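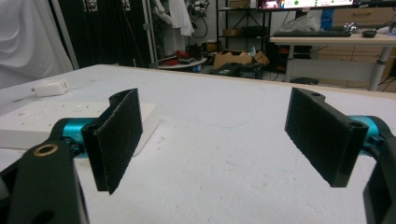
Les deux doigts de la pince, grands ouverts au-dessus de la table blanche.

Comment apprend-on à un robot à ramasser une chaussette ?

Prendre une chaussette sur une table, tu sais le faire sans réfléchir. Tes yeux repèrent la chaussette, ta main s'ouvre, tes doigts se referment au bon moment. Si elle glisse, tu serres un peu plus fort.

Pour un robot, c'est beaucoup plus compliqué. On pourrait lui écrire une liste d'ordres : avance de 19 centimètres, descends, ferme la pince. Cela marche très bien si la chaussette est toujours au même endroit. Mais si quelqu'un la pousse un peu, le robot attrape de l'air.

Dans l'atelier Sterka, une petite équipe utilise une autre méthode. Elle montre au robot comment faire, un grand nombre de fois. Le projet s'appelle Bollora.

Une pince que l'on tient à la main

Pour montrer un geste au robot, il faut le faire avec le même genre de main que lui. Un robot de l'atelier n'a pas cinq doigts. Il en a deux, qui s'écartent et se rapprochent.

L'équipe se sert donc d'une pince à deux doigts, que l'on tient à la main. Regarde les deux blocs noirs : ce sont les patins, la partie qui touche les objets. Leur surface est couverte d'une matière sombre, un peu pelucheuse. Derrière chaque patin, il y a une articulation bleu turquoise.

Une caméra est fixée sur la pince. Elle filme ce qui se trouve devant les doigts, et aussi les doigts eux-mêmes. Le robot aura une caméra placée de la même façon. Quand il travaillera, il verra à peu près ce que la caméra a vu pendant les exercices.

Qu'est-ce qu'un exemple ?

Un exemple, c'est un geste complet, du début à la fin. Pour la chaussette, cela donne :

La pince est ouverte au-dessus de la table.
Elle s'approche de la chaussette.
Elle se referme.
Elle soulève la chaussette et la pose dans une boîte.
Elle s'ouvre de nouveau.

Pendant ce temps, on enregistre plusieurs choses : les images de la caméra, les déplacements de la pince et l'écart entre les deux doigts. Tout cela est rangé ensemble dans l'ordinateur. Ainsi, pour chaque image, on sait où était la pince et si elle était ouverte ou fermée.

Une seule démonstration ne suffit pas. Pour la chaussette, l'équipe en a enregistré 394. La personne qui tient la pince change la chaussette de place à chaque fois. Elle la met à plat, en boule, pliée en deux, près du bord. Elle prend aussi d'autres chaussettes : des rayées, des grosses en laine, des toutes petites.

Pourquoi changer tout le temps ?

Imagine que tu apprennes à reconnaître les chiens en regardant un seul chien, un caniche blanc. Le jour où tu croises un grand chien noir, tu risques de te tromper. Avec beaucoup de chiens différents, tu comprends mieux ce qui fait un chien.

C'est pareil pour le programme qui dirige le robot. S'il ne voit qu'une chaussette rouge au milieu de la table, il peut croire que la couleur rouge est importante, ou que les chaussettes se trouvent toujours au milieu. Il faut donc varier les objets, les endroits, et même la lumière de la pièce.

Le métier de Mārtiņš

Mārtiņš Bite enregistre des exemples pour Bollora depuis le mois de juillet. Il explique que le plus difficile est de garder un geste calme. « Si je vais trop vite, les images sont floues. Si j'hésite, le robot apprendra à hésiter. »

Il travaille par séries, puis il fait une pause, car le poignet se fatigue. Après chaque série, il regarde les enregistrements avec sa collègue. Ils jettent ceux où la main d'une personne passe devant la caméra, et ceux qui ont été coupés trop tôt. Sur la première série de 196 gestes, ils en ont supprimé sept.

Les gestes ratés ne partent pas tous à la poubelle. Quand la chaussette glisse et que Mārtiņš la rattrape, l'enregistrement est gardé. Le robot aussi fera tomber des choses, et il doit voir comment on recommence.

Et ensuite ?

Les exemples sont donnés à un programme informatique. On dit que le programme s'entraîne. Il regarde une image et essaie de deviner le mouvement que la pince a fait juste après. Au début, il devine très mal. On compare sa réponse avec le vrai mouvement, on corrige ses réglages, et il recommence un très grand nombre de fois.

Quand l'entraînement est fini, on passe à l'essai sur le vrai robot. On pose devant lui une chaussette qu'il n'a jamais vue. S'il se trompe souvent dans un cas précis, par exemple quand la chaussette est tout au bord, Mārtiņš reprend la pince et enregistre de nouveaux exemples de ce cas.

Les mots à retenir

Pince : la main du robot. Elle peut avoir deux doigts ou davantage.
Patin : la partie du doigt qui touche l'objet.
Démonstration : un geste que l'on fait pour montrer comment s'y prendre.
Données : toutes les informations enregistrées, comme les images et les positions.
Entraînement : le moment où le programme apprend à partir des données.

À essayer à la maison

Prends deux cuillères en bois, une dans chaque main, et pose une chaussette sur la table. Essaie de la soulever et de la mettre dans un saladier en te servant seulement des cuillères. Recommence avec la chaussette en boule, puis bien à plat. Note dans quelle position elle est la plus difficile à attraper.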